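Yesterday I went to the open day of Casudari in Dramorville. They make robots learn house tasks. I will write some posts while I still remember well. (1)

First, the journey. From Millside it is one bus, the 122, and then a walk uphill. The door was supposed to open at 10 in the morning, but it opened at 10:20. We waited in the yard and there was coffee, so I do not complain. (2)

The building was a furniture store before. On the ground floor they built small rooms: a kitchen, a bathroom without water, a child's room. Robots practice in them. It feels a little like a theater before the play begins. (3)

The first demonstration was a machine on wheels called Zapata. It has two arms and it must take cups from a shelf and put them in a dishwasher. It is slow. I say this with respect. One cup took longer than I need for my whole breakfast dishes. (4)

One cup was upside down, and Zapata stopped and moved its gripper left and right, like a person who looks for the right word. I know this feeling very well. Then it tried from the other side and it could do it. People clapped. (5)

Now the part which surprised me the most. I thought an engineer writes the rules for each movement. The guide explained that for most tasks they first record people. Many people, in many homes, doing the same simple work in their own way. (6)

For the task "pick up from the floor" they have 759 recordings. For "fold a towel" it is 400. She told us these numbers with some pride, and then she said that the towel number is still too small. (7)

I asked why they don't record everything in the built rooms downstairs. She answered that in those rooms the floor is too clean and the furniture stands too straight. A real bedroom has cables, wrappers and a sheet which hangs down in your way. (8)

Visitors could also try to be the person who is recorded. You put a strap on each wrist, with a white cube on it. The cubes have black and white square patterns, and a camera uses these to know where the hand is and how it is turned. (9)

The task is only to reach under the bed, and you sit on the floor for it. My advice: wear soft trousers. (10) 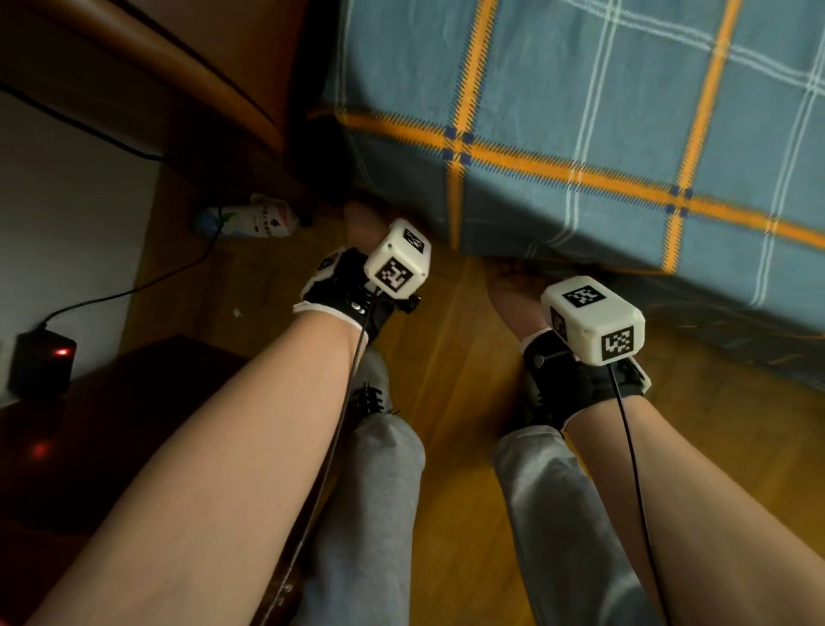 Oksande_reads replied that the hands are the easy half, and asked how a robot can learn the feeling of touching something it does not see. (11)

This is a good question and I had the same one. The guide said the cubes give only position and angle, so they know nothing about touch. For the touch they test another sensor on the fingertips, but it was not shown at the open day. I would like to see it next time. (12)

In the afternoon there was a talk of 5 short parts, and I understood maybe three of them. The best one was about mistakes. They keep the recordings where the person fails, and they mark them as failed, so the robot can learn from these too. (13)

For those who want to go: the next open day is in January. Entrance is free but you must register on their page. Bring a sweater, the hall with the small rooms is not heated. (14)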